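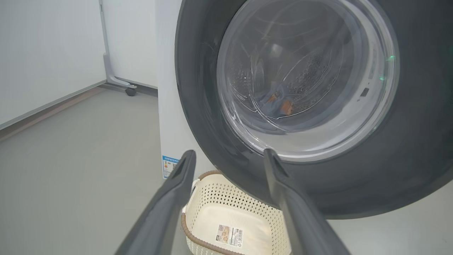

Fig. 7. Gripper open at the lower part of the door bezel, basket on the floor in front of the washer.

7. When the arm stops at the washer door (fault 48)

Door work is the most satisfying thing the Tilness arm does in a laundry room, and it is also where most new owners meet their first fault. Fault 48 means the arm expected the door to move and the door didn't, or it moved less than the arm was told to expect. The gripper holds its position, the base light turns amber and the Skavance panel shows DOOR LOAD. The fault is very fixable! Most people who work through 7.2 and 7.3 once never need to open this section again.

CAUTION: Do not pull the gripper off the door by hand while the base light is amber. The joints are still powered and will push back. Press the red stop button on the base first, then wait for the light to go out.

CAUTION: Keep children and pets out of the room until the arm has been parked. A stopped arm can sag a little when joint power is removed.

7.1 What sets it off

Fault 48 has three common causes.

Door still locked. Many front-loaders keep the lock on for a while after the drum stops. If your washer has no data link to Skavance, the arm has no way of knowing this and will try the door as soon as its timer says so.

Contact in the wrong place. The fingers should meet the door at the grip point you taught in Section 4. If the base has crept on its casters, or the washer has walked during a spin cycle, a fingertip can land on the fixed part of the bezel and push against something that was never going to open.

Force limit set too low. The factory setting suits light doors. A stiff new door seal can need more, and the setting is covered in 7.4.

7.2 Freeing the arm

1. Press the red stop button on the base. Wait until the amber light goes out.

2. Look at the fingertips from the side and find out whether either one is touching the door, the bezel or the seal.

3. Support the forearm with one hand, just behind the wrist. With the other hand, turn the brake release on the elbow a quarter turn to the left.

4. Ease the gripper straight back from the washer. Do not twist it sideways - the tips are narrow and can catch behind a door edge.

5. Turn the brake release back to the right until it clicks.

6. Check the door, the glass and the seal for scratches or tears. If the seal is torn, do not run the washer.

7. Twist the stop button to release it, then choose PARK on the panel. The arm folds itself up at low speed.

Note: If PARK is grayed out, the brake release is not fully home. Go back to step 5.

7.3 Finding the cause

1. With the arm parked, make sure the wash program has ended, then open the washer door by hand. If it is locked, wait for the washer to release it. Do not force it.

2. If the lock was the cause, go to Settings > Door > Wait after cycle. The value is in seconds, and the factory value is 100. Raise it to 296, the longest wait Skavance will accept, and bring it down later if you like.

3. If the door opened freely, close it again and check the base. Both front casters must be locked and sitting on the floor marks you made during set-up.

4. Check that the washer itself has not shifted. A tape mark beside each front foot makes this a two-second job from now on.

5. Choose Teach > Door > Show contact. The arm moves slowly toward the grip point and stops just short of touching. Compare the position of both fingertips with the photo you saved in Section 4.

6. If the tips are off, teach the point again. Leave the fingers spread while the arm approaches and close them only at the grip point.

Note: Put the basket where it will stand during normal use before you teach. The arm plans its path around the basket, and a basket that turns up later can push the wrist off line and bring fault 48 straight back.

7.4 Changing the force limit

Leave this until last. Raising the limit will hide a badly taught grip point for a week or two, and the door will take the punishment.

1. Go to Settings > Door > Force limit.

2. Raise the value by one step only. There are five steps.

3. Run Test door with the drum empty and stand within reach of the stop button.

4. If the fault returns, repeat from step 2. Do not go above step four on a door with a plastic hinge cover.

7.5 Trying it again

Run Test door three times in a row. A good run is lovely to watch - the fingers close, the arm draws back in one smooth curve and the door follows it all the way around. If all three runs finish with a green base light, clear the fault under Log > Clear and go back to your normal laundry program.

If fault 48 appears again on any of the three runs, stop using the door task and save the log to a USB stick before you switch off. The log keeps the last 1000 door events, so there is no hurry, but a factory reset erases it. Send the file to Favard service with the serial number from the underside of the base.

Note: Bases fitted with the older Miah wrist do not have the Show contact function. Use Teach > Door > Step instead and move in the smallest increments.

Section revised May 1, 2026. Replaces the September issue.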